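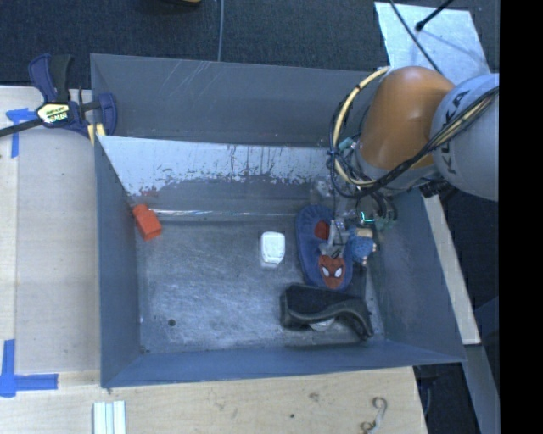
Search notebook Go

January 4, 2024
3 min read

Gripper comparison, bin picking, second round. Parvathi and Hafiz on the arm, me on the log.

Same KUKA, same gray metal bin, two sets of fingers: the stock ones from Garnitz and the narrow ones Ademir cut down before the break. Five objects per fill. Soft things are what we care about this time. The June runs were nearly all boxes and told us very little about fabric.

Object set B:
- blue slipper with the Spider-Man face
- small doll, blue body
- black curved piece
- small white rounded item
- orange-red block

32 attempts per finger set, bin refilled by hand whenever it got down to one object. Grip force held at the same setting for both.

Stock fingers: the block and the white item gave no trouble. On the slipper they closed on the ruffled edge and pulled it out at an angle, and it dropped twice on the way up. The doll came up by whatever part happened to be on top.

Narrow fingers: better on the slipper, since they get a proper pinch across the middle. Worse on the white item, which is glossy and squirts out sideways. Hafiz wants to try thin rubber on the tips. Qistina has a sheet of it in the Saragih drawer.

Black piece is bad with both. The planner keeps picking the broad dark end and the fingers slide along it. Moved the grasp point to the rim by hand for the last few and it held. Needs a proper fix in the scoring, not a manual override.

Walls: the approach slows down a lot near the right side. Clearance there is set to 56 mm and I think we can go lower, but check the hose loop first. With the wrist turned it swings out a good way. Parvathi will measure it at full rotation.

Clamp on the bin corner is fine. Check the bin against the blue tape before each set - last month it had crept and we lost a morning to bad offsets.

Cycle time went up to 500 ms longer with the narrow fingers. Probably the extra settle before closing. Wahyudi can look at the controller trace, it's in the shared folder under Hidico.

Next: rubber tips, then repeat set B with both. Leave the camera exposure alone until that's done.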